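# Buzz on two channels only when the lobby projector feed is patched in

Posted in: Small venue sound > Grounding and noise

**trultville_av**

I look after the system in a multipurpose hall in Trultville. 14 inputs in use on an analog desk, passive stage snake, powered mains on either side of the proscenium, two powered wedges. The desk and the wireless receivers share one circuit at the back of the room. The amps in the mains are fed from a different panel behind the stage.

With only the stage inputs patched, the noise floor is fine. When I connect the stereo feed from the lobby projector (unbalanced, 3.5 mm to two 1/4" TS plugs, into line inputs 13 and 14), I get a buzz in the mains. It is mostly 120 Hz and up, not the low 60 Hz hum. It stays when I pull the faders on 13 and 14 all the way down. It goes away when I unplug both TS plugs at the desk.

Tried so far:

- different 3.5 mm cable, same result
- projector on the same power strip as the desk, buzz drops but is still audible in the front rows
- muting every other channel, no change
- laptop on battery into the same two inputs, no buzz

The run from the projector is 19 feet. I would like to fix this before the September concert. Do I need a power conditioner, or is this something in the desk?

---

**Kaj Thoroddsen**

You have a ground loop, and your laptop test already proves it. A battery-powered laptop has no path to safety ground, so there is no second ground connection and no loop. The projector has a three-prong plug and is also probably bonded to something else through its video cable.

The reason the faders make no difference is that the noise current is flowing through the shield into the chassis of the desk and out through the shields of the main outputs to the speakers. It does not need to pass through the channel. If the desk has its shields tied to the circuit board ground instead of directly to the chassis at the connector, that current develops a voltage in the audio ground and you hear it on everything.

Fix, in order:

1. Put a two-channel transformer-isolated DI at the desk end of the projector cable. Passive, with a ground lift switch. Take its XLR outputs to two mic inputs and set the lift to open.
2. Keep the unbalanced side short. 19 feet works but is longer than I like. If you can, put the DI at the projector and run balanced cable back to the desk.
3. Check the output cables to the mains. If somebody has used TS instead of TRS or XLR there, replace them before you spend anything else.

Do not lift the safety ground on the projector or on the speakers. A three-to-two adapter will often stop the buzz and leaves metal parts that can go live under a fault.

A power conditioner will not break the loop. It filters the line, and the line is not where this current gets in.

---

**pramanik_rentals**

Had this with a Kandwood install, 7 powered boxes on two panels. We bought an inline isolator for cheap and it worked OK but the low end got thin. If it's only for walk-in music who cares. You could also just run the projector audio over bluetooth.
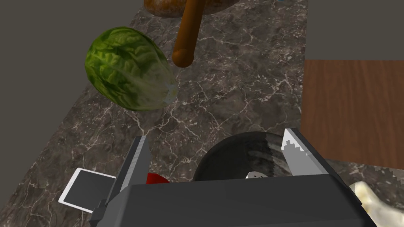
Kaj Thoroddsen replied that the thin low end is what a small transformer core does when it is driven at line level, and that he would still pay for a better one here because the hall uses the projector for film soundtracks. He added that a Bluetooth receiver on a wall adapter can bring in its own switching noise, and that the delay will be visible on anything with speech.

---

**trultville_av**

Update. One of the two cables to the mains was TS on the desk end - house left, the older one. Swapped it for TRS to XLR and the buzz on that side dropped a lot with no other change. Borrowed a stereo passive DI from Transtead, ground lift open, and the rest is gone at normal gain. The DI came back for $139 when I asked them to sell it, so it stays in the rack.

I moved the projector feed to mic inputs 9 and 10 with the pads in. Phantom is global on this desk and the DI does not seem to mind it.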